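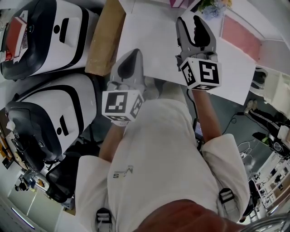

8月分 進捗報告(Resport作業室 整備の件)

取り急ぎ。詳細な精算表は別便で送ります。

1. 全体
予定の6割は超えた感じ。作業室の片付けは進んだ、備品の登録が遅れ気味。Brenonからの移設分は搬入済み、開梱はまだ途中。遅れの主因は棚の納期(後述)。

2. 作業台まわり
大きい白いテーブルを中心にしたレイアウトで確定。前回の報告では台を2つに分ける案を出していましたが取り下げ。通路が狭くなりすぎる。1台を広く使うほうが仕分けも梱包もやりやすい、という現場の声が多かったです。
台の左端は段ボール箱の定位置。仕分け前のものはここ、と決めたら床置きが減りました。
奥の端の花はそのまま残します。青と淡い黄色のもの。来客時の印象がよいとの意見あり、費用はかかっていません。ピンクと白の小物も隣に置いたまま、置き場は来月決めめます。
壁のピンクのパネル(白枠)も現状維持。掲示の貼り替えは別途相談。

3. 機器・椅子
左側に白と黒の機械が2台並ぶ配置。動線はこれで問題なし。ただし上に紙類や箱を置く癖がついていて、赤白の印刷物がのったままになっていたりするので、天面は物を置かないルールにしたい。ラベルを作って貼る予定、未着手。
黒いメッシュの椅子は機械の脇に寄せる運用。通路側に出しっぱなしにしない。追加購入は今期見送り。

4. 梱包資材
Ruchtiから段ボール200枚、納品済み。サイズは1種類に統一、前は大小まざっていて組み立てに時間を取られていた。緩衝材はまだ在庫あり、8月中の追加発注なし。
ラベル用紙は2000枚。これは多すぎたかも。次回は半分でよいと思います。

5. 遅れているもの
・収納棚4台。Sadwoodに発注済みだが納期回答が二転三転。今のところ来月前半との連絡。棚が来ないと備品の番号付けが進まないです
・備品台帳。旧台帳と突き合わせ中、型番の表記ゆれが多くて手間取っている
・床の配線カバー。見積もり待ち。つまずき防止なので優先度は上げたい
・廃棄品の引き取り。日程調整中

6. 予算
備品費は枠内。棚の送料が当初見積もりに入っていなかったので、その分は消耗品費から回したい。費目間の流用にあたるため、事前に承認いただけると助かります。書式が必要なら送ってください。
人件費は変更なし。残業分は別表。

7. 来月の予定
棚の受け入れと組み立て。届いた順に壁側から。並行して台帳の番号付け、終わり次第データで提出します。Brenon分の残りの開梱も同時にやるつもりですが、棚の到着次第で後ろにずれるかもしれません。
作業台の使い方は1枚紙にまとめて壁に貼ります。内容は
・台の上は作業中のものだけ
・終わったら台を拭く
・空き箱はその日のうちにたたむ
・機械の上に置かない
くらいで。細かくすると読まれないので。

8. お願いしたいこと
棚の送料の流用可否、できれば早めに。それから視察の日程、候補を2つほどいただけると調整しやすいです。午前10時以降なら対応可。午後は搬入と重なることがあるので、その場合は事前に連絡ください。

添付:精算表(別便)、発注控え、レイアウト図。図は旧案が混ざっているかもしれないので、右上に「確定」とあるほうを見てくだい。

以上、よろしくお願いします。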